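Milagros Tiongson keeps her drinks on their sides

By the time I found the right door in Hurnisdale, Milagros Tiongson had already put the kettle on, moved a chair for me, moved it back, and apologized for the state of a kitchen that looked perfectly fine to me. She has been helping people sort out their cupboards for six years now, under the name Pornunora, and drinks, she told me before I had my coat off, are the part she likes best.

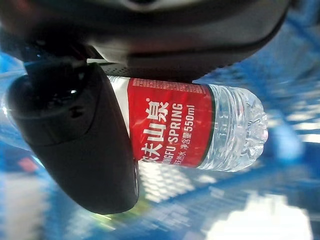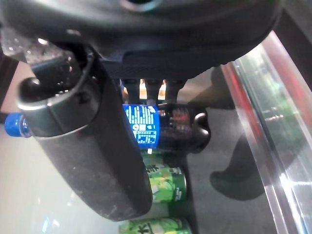 A red-labeled bottle of Nongfu Spring, first picture; a blue-labeled soda bottle on its side with green cans below it, second picture.

"People think I'm going to talk about spice jars," she said, pouring. "Everybody wants to talk about spice jars! And I do love a spice jar. But you go into any house and the real mess is the drinks. They're heavy, they roll, they come home in all shapes, and somebody always buys more when there's already plenty in the back."

She grew up over her aunt's grocery, a narrow place called Zornness that sold (as far as I could gather from a long and very happy detour in our conversation) everything from thread to melons. Her job after school was bringing up the drinks from the cellar, and she can still tell you which shelf the root beer was on.

"My aunt stood everything up straight, labels to the front, like a choir," she said. "So for years I did the same at home, and for years I was knocking things over. I'd reach for the one at the back and down would come the one at the front, onto my foot usually."

What changed her mind was a move. She and her husband took a small apartment on the Khondokar side of town, with one deep, low cupboard in the kitchen where you couldn't stand a big bottle up if you begged it to. So down they all went on their sides, and she found she liked it that way, and when they moved again to a place with proper tall shelves she carried on laying them down.

I asked whether she worried about leaks, which I suppose is the question everyone asks, and she laughed and said yes, it is the question everyone asks.

"If it's sealed, lay it down. If it's been opened, it goes in the fridge standing up, and you drink it this week. I don't have a cleverer rule than that. My husband thinks I should have one for the class handout, but what would it say?"

Labels matter to her more than I expected. She likes them turned up where she can read them, and she shops a little by color, too, she admitted, although she knows it's silly. Red for water and blue for soda, if she can manage it, and green for the cans.

"You're half asleep, you open the cupboard, you're not reading anything. You see red, you take red. My nephew came to stay and I never had to tell him where a thing was, not once, and this is a boy who can't find his own shoes."

The cans she is less strict about. They can go end to end or side by side, so long as the row has something at the end of it to stop them rolling. A folded dish towel will do. She once used a loaf pan for most of a year and only noticed when she wanted to bake.

We got onto the subject of buying too much, and here she put her cup down. She doesn't hold with cases stacked to the ceiling. Her own limit is 3 of any one kind of bottle, and when there's one left she writes it on the pad by the door. She had a client who kept sodas in the linen closet, behind the good sheets, and had forgotten them so completely that she took them for somebody else's.

"I said to her, sweetheart, who else has been in your linen closet? And we laughed so hard we had to sit down on the landing. But she'd felt bad about that closet for a long time, you know. People do feel bad. I always tell them it's only bottles, we'll have it done before lunch."

In May she'll be teaching again, an evening class on low cupboards and awkward corners, and she hasn't decided yet whether to bring her own bottles along or have everyone carry in a bag from home. She's leaning toward the bags. She sent me off with a slice of coconut cake in wax paper and instructions to clear out the space under my sink, which I have not done yet, though I did eat the cake in the car.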